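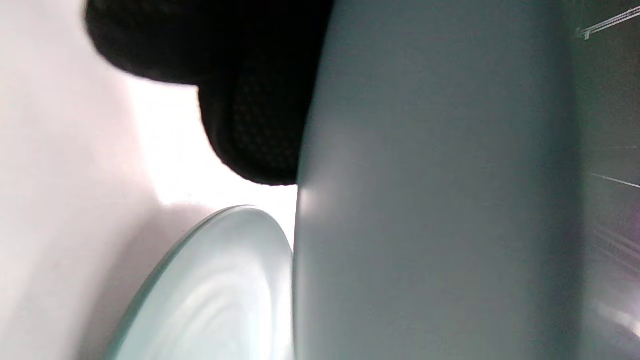 The Irnow lending library is changing how items are cleaned between loans, and the new arrangements start on 17 August 2023. Until now members have been asked to bring things back "reasonably clean", which people have understood in different ways. Large flat surfaces are seldom the problem, as a wipe with a damp cloth deals with most of them. Soft black parts with a fine dotted texture, whether they are knitted or rubbery, are harder. Dust and crumbs settle between the tiny raised dots, and a cloth tends to push them further in. A dry nailbrush gets most of it out, and we now keep several at the returns desk.

In the year to July we made 3,122 loans, up from 1,840 the year before. Of those, 518 items needed cleaning again before they could go back on the shelf. Most took a few minutes. The worst were tents, carpet cleaners and anything that had been used for plastering. While an item is being cleaned it can't be borrowed, and in the spring the waiting list for the pressure washer ran to several weeks partly for this reason.

Erasto Nyanda has written a short cleaning card for each group of items. The card travels in the bag or box with the item and lists what to use and what to leave alone. Garden tools need the soil knocked off and the blades dried. Cake tins should be washed by hand and never put in a dishwasher. Tents must come back dry, even if that means keeping them an extra day, and there will be no late charge if you ring us first. Please leave the card in the bag when you return it. We printed spares of the tent card but not many of the others.

For fabric and textured parts, the advice is to brush first, while everything is dry, and then use a cloth wrung out in warm water with a drop of washing-up liquid. Go over it again with plain water and let it dry away from a radiator. Please don't use bleach or spray polish. Polish leaves a film that picks up dirt faster, and it makes handles slippery. If a stain won't shift, stop and tell us when you bring the item back. We would sooner deal with a stain than a hole.

We have had some questions about charges. There is still no cleaning fee for ordinary use. If an item comes back dirty 3 times from the same household, we will ask for a small deposit on the next loan, returned in full at the desk. This doesn't apply to members who have told us they find cleaning difficult. A word with whoever is on the desk is enough and you won't be asked for details.

The returns desk itself has moved. It is now by the side door on Kashindye Road, where there is a sink and a bench, so you can finish a job there if you have run out of time at home. Ju-won Koo will be at the bench on most open mornings in the first fortnight and can show you how to strip down the carpet cleaner, which has a filter that many people miss. The main entrance is still the one to use for collecting reservations.

Two of the sewing machines are away for servicing and should be back before the end of the month. The second wallpaper steamer has been withdrawn, as we can no longer get the hose for it. If you have a steamer in working order that you no longer want, please speak to us before bringing it in, as storage is tight and everything electrical has to be tested before it goes on the shelf.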